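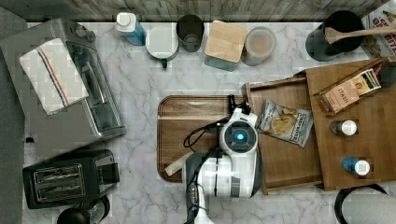
I've owned the Grindholm hand grinder since July and I'm completely smitten, so take this review with that in mind. I bought it to replace an old electric burr grinder that was loud enough to wake the whole house at 5.30 in the morning, and because I'd run out of bench. When you've already got a big silver toaster oven with a tea towel thrown over the top and a black two-slot toaster right next to it, a coffee gadget that lives in a drawer is a very good thing!

The grinder is heavier than I expected, in a nice way. The body is steel, the handle folds flat, and the whole thing fits in one hand (mine are not large). It takes 23 grams of beans if you tap them down a bit, enough for the plunger I make most mornings. At a medium setting that's 35 seconds of turning, and it never feels like a workout unless you're using a really light roast. For those I sit down and wedge it against my hip.

What I love most is the adjustment ring. It clicks properly, each click makes a difference you can taste, and it stays where you put it. My last hand grinder was a Comer and it drifted coarser as you went, so every second cup came out thin and sour. With the Grindholm I wrote my two favourite settings on a bit of masking tape and haven't had to fiddle since.

Hamish Henare, who talked me into it, uses his for espresso and swears by it. I tried that at his place and it was good – really good – but it took ages and my wrist had opinions. If you only drink espresso I'd look at something with a motor.

Grumbles? The catch cup screws on with a very fine thread and it's easy to cross it when you're half asleep. The little brush it comes with sheds bristles, so I use an old pastry brush. And static is a pain on dry days, although a drop of water on the beans before grinding fixes most of it.

I paid $344, a lot for something with a handle, and I'd pay it again. Mine's the grey one. They do a dark green as well and I'm a bit jealous of anyone who got in before it sold out.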